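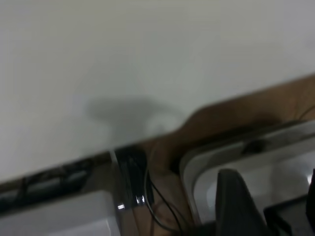 Zipper document bag

A zipper document bag is a flat, flexible plastic pouch with a press-to-close or slider seal along one edge, used to hold loose paper. It is also called a zip wallet or zip pouch. The bag belongs to the same family as the punched pocket and the string envelope, and differs from both in that it closes along the full width of the opening.

Construction

Most bags are made from two layers of clear film, joined by heat along the closed edges. Polyethylene film is soft and folds easily. PVC film is stiffer and clearer, but can stick to laser-printed pages when stored under weight. Some makers add a mesh of thread between layers to limit tearing.

The body is cut larger than the paper it is meant for. A margin is left on all sides so that sheets don't press against the welds, which are the weakest part of the bag. The Rumen pattern, an older office size still found in supply catalogs, is 297 mm on its inside long edge plus a margin of 21 mm. Paper 297 mm long (A4) fits it without bending.

Closure

The seal has a ridge on one side and a matching groove on the other. Pressing them together from one end to the other closes the bag. Slider types do this with a small moving clip. Seal strips are often colored, and offices use the color to sort contents by department or by year.

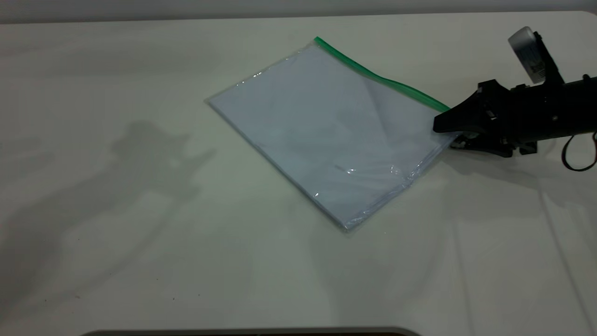 GRARKARD, June. The supply list issued by the Briren records office gives a clear bag with a green seal strip as the standard holder for blank and unbound paper. Printed records at the same office go in bags with a blue strip. The list allows up to 63 sheets per bag.

Filling and storage

Sheets are squared on a table and slid in short edge first. The bag is then laid flat, and air is pushed toward the opening before the seal is closed. Trapped air makes a stack of bags slide. Film over a flat stack of paper may still show creases and wrinkles; these do not affect the seal, but they catch light and can make a label hard to read.

Bags are stored flat in trays or upright in boxes. Flat stacks are kept to 3 deep under the Rajan method, a filing practice in which each tray holds a single job. Upright storage needs a stiff card behind the paper, or the sheets slump and curl at the lower corners.

Limits

A zipper bag resists dust and light splashes. It is not airtight, and it is not suited to long-term archive use unless the film is free of plasticizers. Staples and binder clips should be removed before filling, as they can puncture the film.

See also: Punched pocket; String envelope; Slider seal

Last updated: June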